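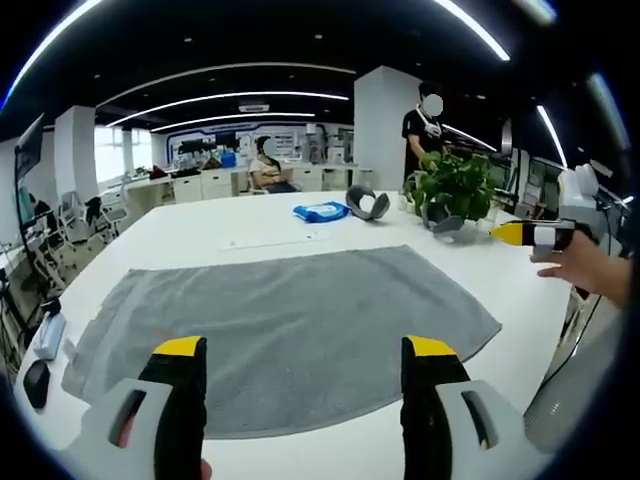 Page 26

Household Help > Laundry & Linens

Gray terry towels wont fold the same size twice, what am I doing wrong

Posted by Lenuța Lazăr
Aug 23, 2020

OK quick one, typing this between loads. Got a stack of plain gray terry towels, the kind with the stitched band near the edge. I fold on a white table, nice big one, lots of room. Lay the towel flat, fold in half, fold in half again, then thirds. Same every time. And every stack comes out crooked. Some fat, some skinny, one always hanging over the shelf.

Shelf is 36 inches wide and I need three stacks side by side. Doesn't work. Third stack gets shoved in sideways and then the whole lot comes down when anybody grabs one.

Things I tried already:
- folding on the bed (worse)
- rolling them, looks nice for a day, then they unroll
- the folding board from Skeveck. Too small for a bath towel, made for shirts I think
- pressing with my hands after each fold. Helps a little??

Also the table is slippery. Smooth white top, and when I pull one side the whole towel comes with it. So maybe thats half the problem. My sister says put a sheet down under it but then you are fighting two pieces of cloth.

Do I start from the band end or the plain end? Does it even matter. And do you smooth the wrinkles out first or just go? I usually just go, I have a lot of them to get thru.

Thanks, sorry for the mess of a post

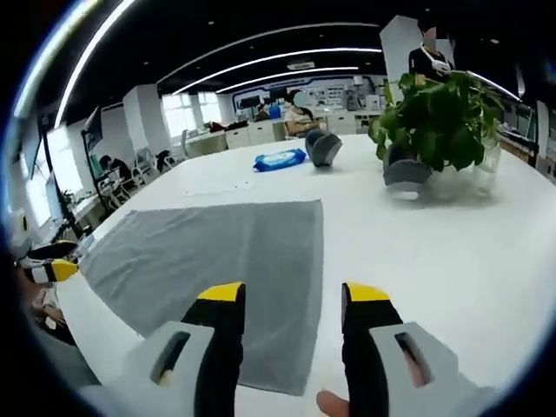
Florin Grecu
Band end matters more than you'd think. The band is woven flatter than the loops so it doesn't bulk up the same. If one towel has the band on the inside and the next has it outside they will never match. Pick one. I go band inside, closest to me when I start, every towel.

And yes smooth it first!! You said you just go, well there's your answer. Flat hands, middle out to the corners, don't pull on the edges. Pulling stretches terry and then it creeps back on the shelf. Takes maybe two seconds a towel.

Then:
Long sides together first, so you have a long strip.
Check the corners meet. Fix it now, not later.
Ends together.
Thirds last, with the fold facing out on the shelf.

Your way is half, half, thirds, same as mine basically, but you didn't say which half goes first. If you switch around without noticing you get a short fat one and a long skinny one. Sounds like exactly what you have got.

For the shelf, three stacks in 36 is 12 each with zero gap. Too tight. Aim for 11. If your towels are wider than that after thirds do one more fold or go to two stacks and make them taller.

Slippery table, a bit of that rubbery drawer liner under just the far end. Only the far end. Holds the towel while you work on the near side and you can still slide the rest around.

Grigore Avram
Just roll them. Been rolling mine since June, no problems. Roll tight and tuck the end in the band or whatever. Basket, done. Who has time for thirds

Lenuța Lazăr
Grigore I said rolling didn't work, mine have nothing to tuck into, the band is just stitching

Florin, didn't know about the band inside/outside thing. I just looked and yep its random all the way down the stack. Will redo them tonight. All 38, ugh

Laurențiu Preda
Adding to what Florin said. Check they are really the same size to begin with. I bought a set from Fitenau, same color same label, and after a few hot washes two of them were nearly an inch shorter than the rest. No folding is going to fix that. Lay one flat on top of another on the table and look at the corners. Short ones go in the bottom of the stack or become the dog's towels.

Go easy on the fabric softener too. Makes them slide off each other, and they dont dry you as well. I use half of what the cap says and shake each one hard before it goes in the dryer. Fewer wrinkles, so less smoothing after.

Don't fold them warm either if you can wait. Mine puff up again. Let them sit till they cool, then fold.

Was this thread helpful? Yes / No
Viewed 914 times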